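Visit to the Sarkcombe shared workshop, 4 May 2021

I drove 90 minutes to Sarkcombe on the strength of a flyer that promised "home automation you can build yourself." I have been to enough of these open days to bring my own sandwiches and keep my hopes low.

The workshop is one long room behind a tile store. Members pay 235 a year and get a key, a shelf and the use of the saws. Mirta Retamal signed me in and pointed me past the lathe to the bench where she and Neville Whitlock have been building a two-armed sorting rig they call Taltov. It has eaten most of their evenings since August.

The job they picked for it is power cords. Take one from the heap, coil it, lay it in the other box. Whitlock talked about this for a good while. Cables bend any way they like, he said, so a program that can pick up a block all day is lost with them. I believe him. I also have a teenage nephew who would do the whole box for pizza.
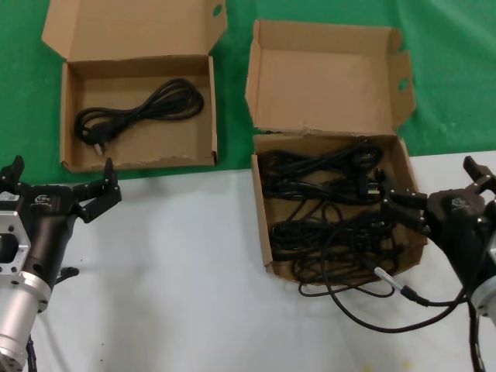

Taltov's bench: one coiled cord in the left box, the tangle still to be sorted on the right.

I asked who had coiled the one on the left, the arms or a person. Retamal said the arms, "with some help," and when I pressed her the help was a good deal of steering by hand. Fair enough for a hobby build - but the flyer said automation.

The money bothered me more. Whitlock put the parts at around 600, then admitted that left out the arms, which came secondhand from another member. Anybody going home to copy the thing should ask about that first.

I did like the bench itself. Plain cardboard boxes, a green cloth, nothing dressed up for visitors. They answered every question I had, including the rude ones.

Entry was 5 at the door, coffee included. The coffee was weak. Parking is behind the tile store, and the sign is easy to miss.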